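Bench and parts inspection, worktable 2
Truravik assembly room
April 2015
Inspected by: Yi-chun Lam
Copy to: Dagmar Jireš, Cheng-en Tu

OK = fine, C = see comment, X = fix before next shift

1. Table surface clean, nothing sticky - OK
2. Table sections level at join - C
Slight lip near the back, can feel it with a fingernail. Same as March. Bins slide over it ok but somebody should shim it.

3. Bins undamaged, rims smooth - OK
4. One part type per bin - C
Solenoids and boards kept apart in the two I looked at on the left. Right side I didnt get to, Cheng-en please do those.

5. Parts tray lining flat and clean - OK
Lining is due for change anyway. Reorder is Cukport 964, not 865, we got the wrong size last time.

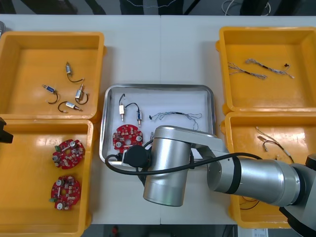 Worktable 2. Solenoids upper left, red boards lower left, tray in center.

6. Boards stored so they don't touch - X
Two in the bin, one right beneath the other. Want a divider in there. Handle by the edges, keep fingers off the capacitors and dont pull on the green terminal block.

7. Solenoid leads free of kinks and nicks - C
Lots of curl in the black leads. Curl is fine, sharp bends are not. Check the one with the hook shaped lead, bin upper left, lying flat near the bottom.

8. Wire harness strands secured - X
Loose strands hanging at the one end. Tie or sleeve before it goes anywhere. Connector end to be checked under the magnifer.

9. Wrist strap and mat tested - C
Strap passed. Mat not tested, meter is with Yi-chun Yang.

10. Walkway clear, stop button reachable - OK

Open items: 2, 4 (right side), 6, 8, 9. Recheck goes to Yao-tsung Liao. Sheet no. 49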